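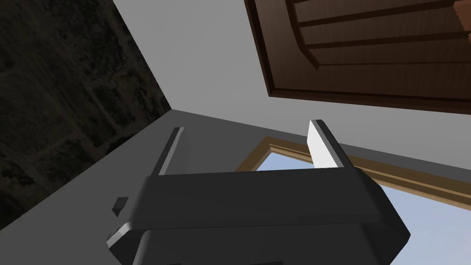 Tài Sầm
Office manager, Fusstead Language School

Fusstead Language School teaches evening Vietnamese and English to adults. We opened with 12 students in two rented rooms and now teach over 80 each term. 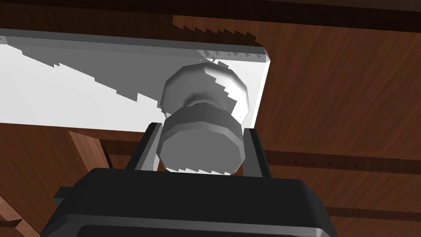

Page last changed: 6 May 2026

Classes are small and meet twice a week. A full course is 64 hours - homework is extra. Beginners use the Hứa readers, and higher levels bring in newspapers and radio.

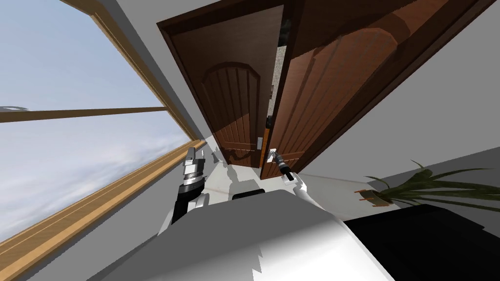
Do I need to take a placement test?
Only if you have studied the language before. New beginners go straight into level one.

The next term starts in March. Fees can be paid in two parts, and the office answers mail on class days.
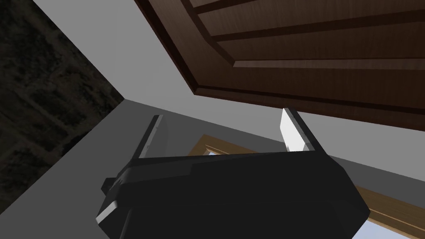 Fusstead Language School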